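Travel Safety at Home and on the Road: Household Tips
Warnmont Residents' Safety Office
Prepared by Sena Amegashie

Most thefts from parked vehicles involve an unlocked door or a bag left on a seat. The office received 36 such reports from the Rarnalcombe district in May, and more than 3,000 households have since been sent the advice on this page.

Before leaving the house

Lock all ground-floor windows, including those in the garage. Set a lamp in a front room on a timer. Ask a neighbor to bring in mail and packages, and leave that person a telephone number where you can be reached.

Do not post travel dates in public online groups until you have returned.

At rest areas and parking lots

Park under a working light and close to the building. Keep keys in your hand when walking back to the vehicle. Turn off the engine and lock the doors even for a short stop.

If an argument breaks out nearby, move away, get behind a locked door and call 911. Give the dispatcher the highway number, the direction of travel and the nearest mile marker. A license plate number is useful if it can be read from a safe distance.

Packing the vehicle

Load the trunk at home. Moving valuables into it after arrival shows others where they are kept. Place purses and electronics at the bottom and cover them with clothing or other soft items.
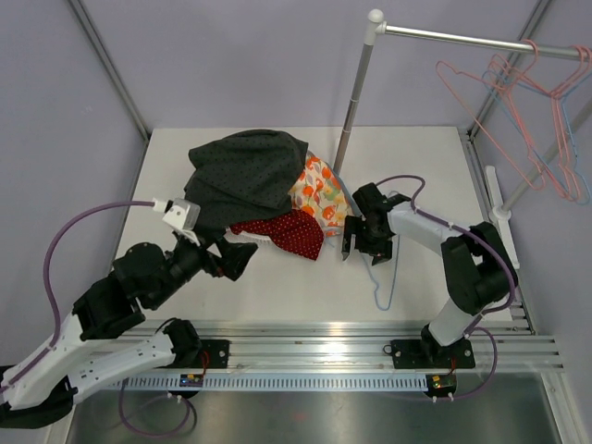
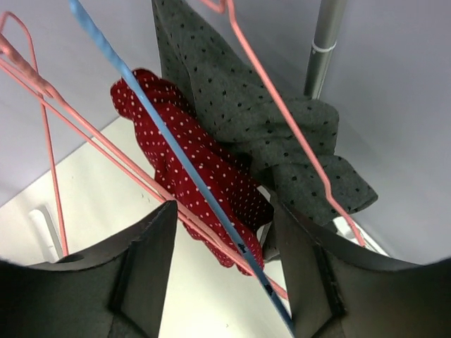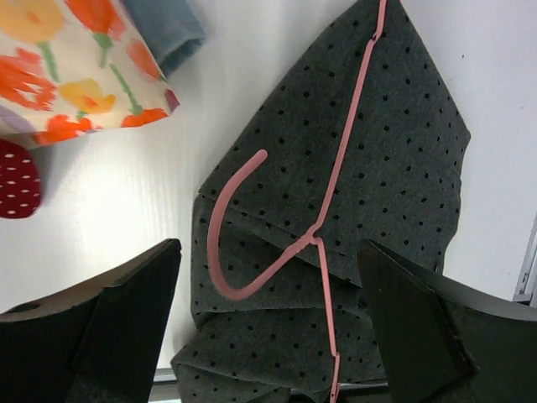

After a theft

Do not clean or move the vehicle before an officer has advised you. Write down what is missing, with serial numbers where available. Report stolen bank cards to the issuer at once, and request a case number for your insurance claim.

Printed copies of this page may be requested from the Warnmont office. Please quote leaflet 1,733.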